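# Workshop tips: getting the software side of a small arm to behave

Notes from the bench, mostly on perception and planning. They assume you already have an arm that moves when told to and a gripper that opens and closes. 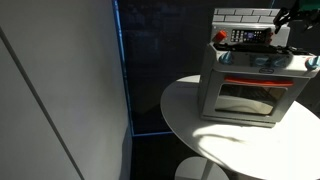

Start with the light. Glossy white tables are hard on a depth camera, and a patch of sun on one is worse. If you can't move the table, mask the top out of the point cloud and fit a plane from the edges inward. We run the plane fit once at start-up and again after lunch, when the sun has come round.

**Clear plastic.** Oven doors, jar lids and display boxes come back as holes or as whatever is behind them. Don't try to fill the holes. Give the planner a plain box for the whole object and let it treat the inside as solid until the door has to be opened. Matt tape on the window works for testing, but take it off before you record results.

**Use colour where you have it.** A red-orange handle on a pale grey body is easy to segment with a simple hue threshold, and it runs far faster than the learned model. Keep the learned model for knobs that are nearly the same shade as what they're mounted on. In Pliltico the threshold lives in the scene file, so you can change it without a rebuild.

**Padding.** Set collision padding per object. One global value is either too fat to reach a knob or too thin to save your fingers from the table. Ours is 11 mm for furniture and much less for anything we mean to touch. Thin things such as cables and straps should be their own objects, even if the shape is crude — a row of short boxes is fine.

**Approach from above, then stop.** Plan to a hover pose first and grasp as a second plan. If the second plan fails you're still somewhere safe, and the log tells you which half went wrong. Save the hover pose with the object's frame, not the robot's base, or it will be useless as soon as the object is nudged.

**Planner time.** The default limit in Talteck is 2000 ms. Leave it alone. If a plan needs longer, the goal is usually in collision, and more time won't help. Check the goal on its own before you touch any other setting.

**Filtering.** Filtarix smooths joint targets well but adds delay. With a window of 33 samples the arm felt lovely and overshot every knob. We went down to 19 and slowed the last part of the move instead.

**Calibration.** Redo the hand-eye calibration whenever a camera bracket has been loosened, even by a quarter turn. Keep the old file. The Echeverría calibration script overwrites it without asking, so copy it somewhere first and put the month in the name (June, June-b and so on).

**Logs.** Record the scene along with the joint angles. A path on its own looks fine afterwards, and you can't see what it was meant to be avoiding.

Wednesday is update day here. Don't update anything on the other days, and rerun the hover test before going back to grasps.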